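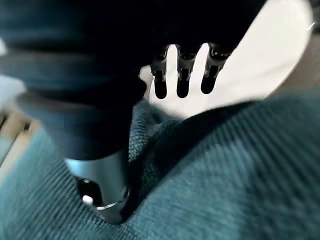
Close to the fabric.

The Long Life of a Household Cloth

By Rosalía Tejada

In my grandmother's house there was one cupboard that the children were not allowed to open. It did not contain money or sweets. It contained the linen: sheets, tablecloths, towels, and a pile of old pieces which had been sheets and tablecloths before. When I moved to Grislow I had two suitcases, and in one of them was a tablecloth from that cupboard. I used it first as a curtain.

I have been thinking of her cupboard during the past winter, when I visited people who take care of fabric at home and at work. I wanted to know how they decide what is kept, how it is folded, and at which moment a good cloth becomes a cleaning cloth.

My first visit was to Samness, a small rental business at the end of the harbor road. They lend table linen for weddings and funerals. In the busiest week of last September they sent out 469 tablecloths, and every one of them came back with a history. Wine is easy, I was told there. Candle wax needs patience. The worst is the yellow mark of cooking oil, which often shows itself only after the cloth has been in the cupboard for a month.

The workroom is very calm. A cloth is placed flat and smoothed with the side of the hand, from the middle to the outside. It is a slow movement and I expected it to be boring, but after a while I did not want to leave. The hand finds things before the eye finds them. A thin place in the weave feels cooler and a little loose. A mended place feels like a small scar.

I asked if I could try to fold one. The rule at Samness is that the corners meet first and the middle is corrected afterward. I did the opposite, as I have done all my life, and my cloth had a wave in it that I could not remove. I was given another one.

At home the situation is different. We do not have long tables and we do not have so much time. My neighbor keeps her sheets inside their own pillowcase, one set in each, and she can take a full set in the dark without waking her husband. I have copied this from her. Another family in my street rolls everything, also the napkins, and stores the rolls standing in a drawer. It looks very nice on the day it is done. By the end of the week it looks like any other drawer.

There is also the question of old creases. When a cloth is always folded in the same place, the threads will break there before they break anywhere else. Østergaard, the mending shop behind the library, receives many such cloths, split in a straight line as if somebody had cut them. Their advice is simple: fold in three one time, and in four the next time. They also ask people to stop ironing the fold itself. I confess that I like a sharp fold and I have not stopped completely.

Mending there starts with looking, and it takes about 30 minutes before any needle is used. The cloth is held to the window. Weak places are marked with a loose thread in another color. Sometimes the repair is refused, and the owner is told that the cloth will make four good napkins and some rags. Most people accept this, but one man took his tablecloth back under his arm and went home with it as it was.

My own tablecloth is not a curtain anymore. It has a darn near one corner, made by a person in my family whose name I do not know, in thread slightly thicker than it should be. I use the cloth for birthdays. In the spring I took it out, opened it fully, and folded it again in three, corners first.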